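Planning the second machine: Nadiia Hutsuliak on what a humanoid costs to run

Nadiia Hutsuliak keeps the equipment budget at Mellora, a small engineering office in Wudilthorpe. Her plan for a second humanoid runs to 46 lines, and the robot is one of them. She spoke to Loïc Barbier on 2025-07-19.

"The purchase price is the part people have ready," Hutsuliak says. "I ask for the rest. Power, spare hands, insurance, the hours of whoever stands next to it."

The first plan, written in September, had no line for spares. The current one gives them a heading of their own, with the hands listed separately from the arms and legs. Hutsuliak treats the hand as a consumable with a long life. Her colleague Karim Mahrous wanted it entered as a capital item and was overruled.

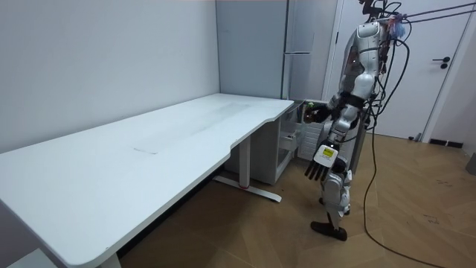
How much of the budget should be kept back for things that cannot be foreseen?

Hutsuliak holds back enough to replace one hand and pay for up to 30 hours of outside repair work. Anything unspent at the end of the year goes towards the next machine.

She does not count software fees as unforeseen. The supplier's quote put them on a separate sheet, and it took two letters to get them moved to the front page. "If a charge comes every year, it belongs beside the price," she says. "Otherwise you compare two machines and you have compared nothing."

The choice of test work came next. Mellora drew up a list of household handling jobs before asking for quotes, so that each supplier was pricing the same thing. Moving drinks bottles between a fridge and a desk was placed near the top. It asks for reach, bending and a steady grip, and the materials cost very little. Hutsuliak buys the bottles out of petty cash and has refused a request for purpose-made test pieces.

"A bottle with a twisted pattern moulded into it is a fair test of a hand," she says. "You can get one at any corner shop." 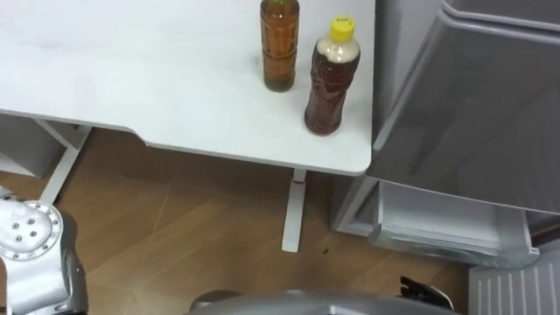
Room, floor and cables

The room costs 600 pounds a month, and Hutsuliak charges all of it to the robot budget. Lovisa Bråten, who prepares the accounts, would prefer to share it across departments. The two have agreed to show it both ways until the second machine is ordered.

Floor area was worked out from the longest reach of the arms plus a walking margin for staff. The furniture is ordinary office stock. Hutsuliak priced an adjustable workbench and dropped it - the planned jobs are domestic, and a bench would have tested the wrong height. 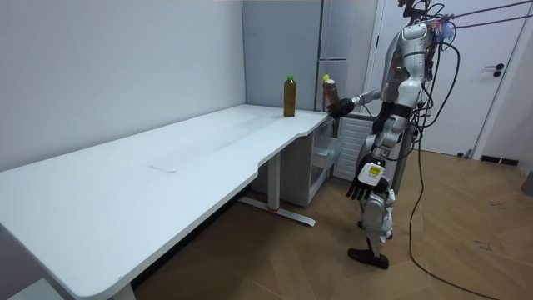

Cabling was the item most often left out of the quotes she received. Two suppliers assumed battery running throughout and gave no figure for anything else. Hutsuliak now asks for the length, the route and the price of an overhead carrier, which would lift the lines clear of the walkway. At present black cables hang from the robot's back and trail over the parquet, and she wants the carrier fitted before a second set is added. The fitter's estimate is 291 pounds, without the ceiling work.

She is less decided on timing. One supplier, Tinisach, offers a lower price for an early order but will not fix the delivery month. Hutsuliak would accept the higher price in return for a date. "I can plan round a cost," she says. "A missing date means paying for a room and a person with no work for either."

The order goes to the directors once the carrier has been measured up. Mahrous has asked for the spares to be quoted again at the same time, and Hutsuliak has added that as line 47.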